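Clindarton Music Fund: Recording and Release Grant
Progress report to the Fund
May 16, 2018
By Sudheer Mudaliar, Project Manager, Prutine Records

This report covers the second period of the grant awarded to Prutine Records for the recording and release of the first full-length album by the pop duo Ketosik. It should be read with the first report, which dealt with songwriting, the hiring of the studio and the signing of contracts.

Recording

The album is planned as 14 tracks. Nine have been recorded and mixed. Vocals remain to be recorded on three of the others, and two are still being arranged. All sessions in this period took place at Serrano Studios under the rate agreed in the original budget. The string parts for the closing track were moved from the first week of the period to the last after the arranger asked for more time, and the studio made no charge for the change.

The duo has asked to replace one song on the approved track list with a newer one, "Half the Window Open." The label supports the request. The length of the album and the cost of the sessions would stay the same, and a revised track list has been sent to the Fund's office for approval.

Singles and video

The first single, "Spare Room," was released to streaming services and radio during the period. It was added to the regular playlist at eight regional stations. The lyric video was delivered on schedule, and the full video is with the editor. A remix by a guest producer was discussed in the first report. Terms could not be agreed, and the money set aside for it remains unspent. We ask that it be carried over to the second single.

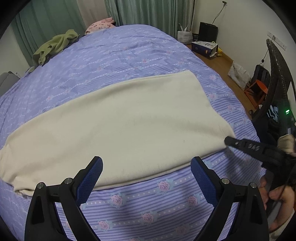 Page last updated: May 16, 2018

Live performance

Ketosik played a launch show at the Clindarton Assembly Rooms, with paid attendance of 209. Ticket income was applied to the hire of the hall and the sound crew, as set out in the grant agreement. The show was recorded in full, and two songs from it are being considered as extra tracks for the second single. A short run of support dates is under discussion with a booking agent. No dates have been confirmed, and none of the grant will be used for travel until the Fund has seen the schedule.

Budget

Spending on studio time and mixing is within the approved amount. Spending on artwork is slightly over, owing to a second round of cover designs, and the difference has been met by the label. Publicity costs are lower than planned at this stage and will rise as the album release approaches. Receipts for the period have been filed with the Fund's office under separate cover.

Matters for the Fund's attention

The pressing plant has given notice of longer waiting times for vinyl. To keep the release in November, finished masters and artwork must reach the plant earlier than the original timetable allowed. The label proposes to bring mastering forward and to release the second single while the vinyl is being made. Written consent to the new timetable, the revised track list and the carryover of the remix money is requested.

The next report will cover mastering, manufacturing and the second single.

Contact: Prutine Records, Grants and Projects Office | © 2018 Prutine Records. All rights reserved. | Back to top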